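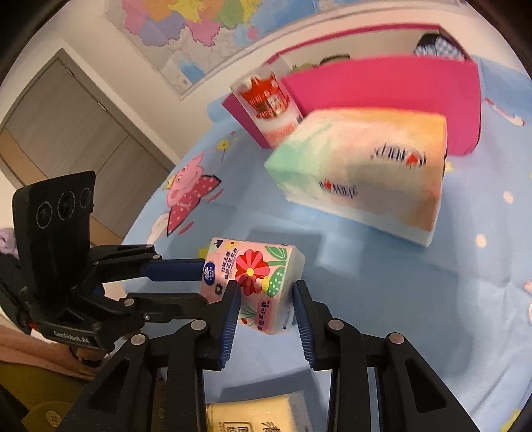
La reposición de los artículos de papel de uso doméstico constituye, dentro de la administración de una vivienda, una materia a la que se concede escasa atención hasta que se produce la primera carencia. En esta bitácora se han tratado con anterioridad la ropa de cama, los productos de limpieza y la documentación familiar, y corresponde ahora ocuparse de los pañuelos, que en nuestro hogar se encontraban repartidos entre bolsos, cajones y bolsillos de abrigo sin criterio alguno. El procedimiento que se expone a continuación parte de una distinción sencilla entre dos formatos: el paquete pequeño, de bolsillo, como el rosado de Vinda con su gran flor roja y rosa de centro amarillo, y el paquete grande, del tipo del que pasa del verde menta al naranja, destinado a permanecer en casa. Uno y otro se depositan sobre la sábana celeste antes de decidir su destino, y la caja abierta de color rosa vivo, arrimada a la pared, actúa como almacén intermedio.

Procede señalar que la revisión se lleva a cabo en el mes de junio, una vez guardada la ropa de invierno. Es en ese momento cuando aparecen los paquetes olvidados en los abrigos, muchos de ellos abiertos, con el adhesivo vencido y los pañuelos asomando. Hasta el año pasado dichos restos se devolvían al cajón más próximo. El resultado era que, al necesitar un paquete en condiciones para salir de casa, había que apartar primero los inservibles.

Primera disposición: el vaciado

Se vacían por completo los bolsos, las mochilas y el cajón de la entrada. Todo el papel se reúne en un solo lugar, preferiblemente sobre una tela clara y limpia. Quien suscribe probó con anterioridad la mesa del comedor, con el inconveniente de que la operación debía interrumpirse a la hora de la comida y los paquetes terminaban sobre las sillas, donde permanecían varios días.

Los paquetes abiertos no se desechan. Los pañuelos que contienen, siempre que estén limpios, pasan a un recipiente con tapa situado en el cuarto de baño y se consumen allí. Mi vecina Lucienne Fleury sostiene que semejante medida es excesiva y que un pañuelo suelto ha de ir directamente a la basura. Se respeta su parecer, que no se comparte.

Segunda disposición: la asignación

A cada miembro de la familia se le asigna un paquete pequeño por bolso o mochila en uso. La reserva de paquetes pequeños queda en la caja, en posición vertical y con el frente a la vista, de manera que baste una mirada para saber si conviene comprar. Los paquetes grandes se distribuyen del siguiente modo: uno en el salón, uno en cada dormitorio y el resto en la balda superior del armario del pasillo.

Se han recibido consultas acerca de la conveniencia de adquirir dispensadores rígidos. Durante dos inviernos utilizamos uno de la casa Lolar, con tapa abatible, que se ajustaba mal a los paquetes blandos y obligaba a sujetarlo con una mano mientras se tiraba del pañuelo con la otra. Fue retirado y presta servicio en la actualidad como depósito de pinzas de la ropa, función que cumple con entera corrección. El paquete grande, colocado sin más sobre la mesilla, no ha dado lugar a queja alguna.

Tercera disposición: la caja

Merece un apartado propio la cuestión de la caja abierta. Se valoraron modelos con tapa, y Banafsheh Amini, con quien comparto desde hace años el intercambio de remedios domésticos, me cedió una de mimbre durante una temporada. Era más hermosa que la nuestra. También enganchaba los envoltorios, y no fueron pocos los paquetes que salieron de ella rasgados. La caja rosa carece de tapa, se limpia con un paño húmedo y admite la entrada y salida de objetos sin trámite previo.

Esta última cualidad es, al mismo tiempo, su principal defecto. Un recipiente abierto y situado a media altura recibe todo aquello que no tiene lugar asignado: fundas, estuches, una bolsa plegada, algún envoltorio que se deja apoyado en la esquina con intención de recogerlo más tarde. Se ha fijado por ello una norma interna, que transcribo tal como figura en la hoja pegada en el armario:

Los objetos ajenos al papel podrán permanecer en la caja hasta la siguiente colada. Transcurrido ese plazo, su propietario los retirará o los encontrará sobre su almohada.

El cumplimiento de la norma ha sido desigual. Los adultos de la casa son los infractores más frecuentes, circunstancia de la que los menores han tomado debida nota.

Sobre las compras

No se recomienda acumular. En una ocasión, atraída por la oferta de un establecimiento mayorista, encargué un lote de 600 paquetes de bolsillo en sociedad con Ginette Marty, con el propósito de repartirlo a partes iguales. La mitad que me correspondió ocupó el altillo durante tanto tiempo que los últimos paquetes habían tomado el olor de las maletas. Ginette repartió los suyos entre su familia política y considera la compra un éxito. Desde entonces adquiero los paquetes pequeños cuando la fila de la caja deja ver el fondo, y los grandes cuando se abre el penúltimo.

En cuanto a los perfumados, se ha optado por excluirlos. Guardados junto a la ropa de cama transmiten su aroma a las fundas, y la convivencia de lavanda y mentol en una misma almohada no resulta grata. Los motivos del envoltorio, en cambio, prestan una utilidad inesperada: los niños reconocen los suyos por el dibujo, y el de la seta verde con puntos blancos se ha convertido en objeto de disputa. Se ha resuelto que corresponda por turno.

Cuestiones pendientes

Queda sin resolver el asunto del automóvil. Los paquetes que se dejan en la guantera desaparecen bajo los papeles del seguro, y los que se dejan en la bandeja trasera pierden el color por efecto del sol. Tarek Khoury me ha sugerido por carta una bolsa de tela sujeta al respaldo del asiento delantero. He comenzado a coserla con un retal de sábana y daré cuenta del resultado cuando haya transcurrido un verano completo.

Queda también por decidir el destino de las toallitas húmedas, que no son propiamente papel y que, sin embargo, todos en casa buscan en la misma caja. De momento se admiten en el extremo derecho, con carácter provisional.

Las observaciones de los lectores podrán remitirse, como de costumbre, mediante el formulario de esta página.

Odette Renaud

Buscar en este blog
Escriba aquí su búsqueda
Buscar

Inicio Armarios Ropa de casa Despensa Archivo Contacto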